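Plalley Kitchen Manipulation Project
Progress report to the Tam fund, December

Prepared by Teresa Cordeiro, with fault notes from Zsolt Borbély

You asked for an update on the toaster task and for a plain answer on whether the force limit fault is fixed. My answer on the fault is no. The success figures in our last report were too kind, and I would ask you to stop quoting them.

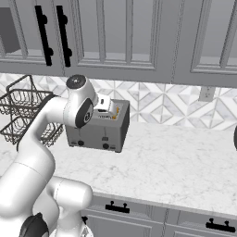 3 min read

All of the work in this period was done in simulation. The arm has to bring its gripper down to the bread at the right-hand end of the toaster, close on it and lift. We ran 100 trials on the current build. The arm finished with the bread in the gripper in most of them, and that was the number we used to report.

Zsolt then went through the contact logs. In 25 of those trials the gripper pressed on the toaster housing harder than the limit we set, and the stop never fired. We had scored 11 of them as successes. On a real counter each one would have been a safety event.

The vendor's view, passed on by our Wultville office, is that the simulated contact forces are noisy and the spikes mean little. I don't find that convincing. Noise should show up on every approach, and these spikes cluster in the ones where the forearm comes in low from the right.
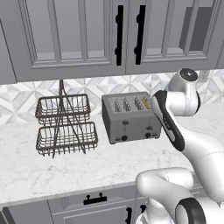 What we think is wrong

The stop reads a filtered force value, and the filter is slow. By the time the value crosses the limit, the arm is already backing off. Danai Rallis shortened the filter and the missed stops fell to 3 in a repeat of the same trials. That is better, but we can't explain the 3, and I would not call it a fix.

Money and schedule

We have spent about half of the test budget. The move to hardware at Zirville is on hold, and I won't sign for it while any stop is being missed. Philomena Amoah has asked for a date. I don't have one to give her.

Next period

Rescore all earlier trials with the contact limit counted as a failure. Check the stop against raw force values. Send the revised table to Dénes Szilágyi before it goes to anyone else.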